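4. Student project: the tabletop pick-up task

4.1 Setting and teams

The course ran in the fall term at Unavham, with 16 students split into pairs. Most had written some code before, and hardly any had worked with a real arm. We (the first author together with Gergely Kerekes, who built the lab sessions) wanted them touching hardware in the very first week, and this turned out to be the best decision we made all term! Students who had sat quietly through the kinematics lectures were suddenly arguing over finger spacing and staying past the end of the session.

Each pair worked on the same task. An arm with a two-finger gripper and a small wrist camera had to approach a household item on a countertop, close on it, lift it and set it down again. The control software was Fitstead, a light teaching package written by Merike Rimkutė for an earlier version of the course. It lets a student record a run by guiding the arm by hand and then replay or edit the path step by step. We kept the interface as plain as we could, with one window for the camera view and one for the list of waypoints.

4.2 Choice of objects and surroundings

We let the students bring in most of the objects themselves, and they took this very seriously. A bottle lying on its side is a lovely teaching object: it may roll if one finger touches first, its cap and body can differ in width, and a glossy cap can throw a highlight straight back into the camera. Flat items such as printed cards were left near the target on purpose. A card has strong edges and bright artwork but almost no height, so a detector that relies on outline alone may well go for it.

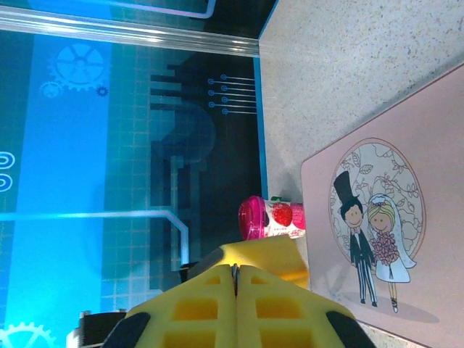
The wrist view also taught the students a good deal about framing. Close to the target, the gripper's own fingers take up a large share of the picture, and several pairs had to rethink code that assumed the object would sit in the center. One pair, who called their project Zeren, masked out the fingers and searched only the region ahead of the tips. Another pair (project name Szabó, after a favorite high school teacher) kept the fingers in and used them as a ruler for judging the gap. Both ideas came from the students with no hint from us, and both ended up in the shared code.

4.3 Runs collected

Over the term the class recorded 787 runs. Of these, 125 were set aside for testing and kept away from the students until the final session in November. A run counted as a success if the object left the surface and was put back down without falling over or rolling away. Runs stopped by hand were kept and marked as failures, which led to some lively debate, and we are glad the class held to the rule.

Every run was labeled by 2 students working separately. Where they disagreed, the pair watched the recording together and wrote a short note on what had happened. We had planned these notes as simple bookkeeping, but they became our richest source on how the students were thinking about contact, and we return to them in Section 5.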